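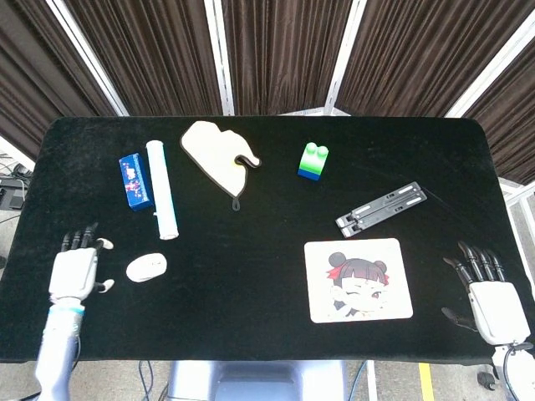
Right hand dropouts, part two

21 March 2025

The right hand on Mutley stopped closing again, so I owe a correction to what I wrote in November. Back then I blamed a loose connector at the wrist, reseated it, and called the fault fixed. It stayed away long enough for me to believe that.

The symptom is easy to describe. The arm reaches the object, the fingers get the close command, and they stall partway. The controller reports the grasp as complete. The arm then lifts with nothing in the hand and carries on to the place position as if all is well. Nothing shows up in the error log.

I ran 62 grasps with the right hand on tabletop items and had 9 dropouts. The left hand, same firmware and same objects, had none. Most of the failures came with the forearm rotated well inward, when the hand has to reach across the body. I tried swapping the order of the objects and it made no difference. A mouse pad is a bad grasp target anyway, so I left that one out of the count.

Damián Valdebenito suggested logging the supply voltage at the hand instead of at the shoulder, where we had always measured it. The shoulder trace is flat. The hand trace dips for 40 milliseconds in every failed grasp, long enough for the finger driver to reset. After the reset it comes back up holding its last position, and the position loop sees no error because the target was cleared too. That explains the stall and the false "complete" in one go.

The cause is a power lead in the wrist bundle. With the forearm turned inward it gets pulled tight over the edge of a clamp, and under the jacket most of the strands were broken. My reseating in November moved the bundle a little and took some of the tension off. The connector was fine.

The safety side bothers me more than the broken wire. A driver that resets silently and then reports success is a bad design, and it is ours. If the hand had been holding something heavy, the arm would have kept moving with no idea what state the fingers were in. Rodness, who owns the firmware, has added a boot counter to the status message. Any change in the counter during a motion now stops both arms.

Changes so far:

New lead with 56 mm of extra slack at the wrist
Clamp moved back and its edge covered
Voltage logged at both hands
Grasp complete requires finger position and motor current to agree

The current threshold still needs work. Thin cardboard boxes barely register, and the check rejects good grasps on them – annoying, but I prefer it to the other kind of mistake. I'll rerun the full set once the left wrist has been opened up and inspected the same way.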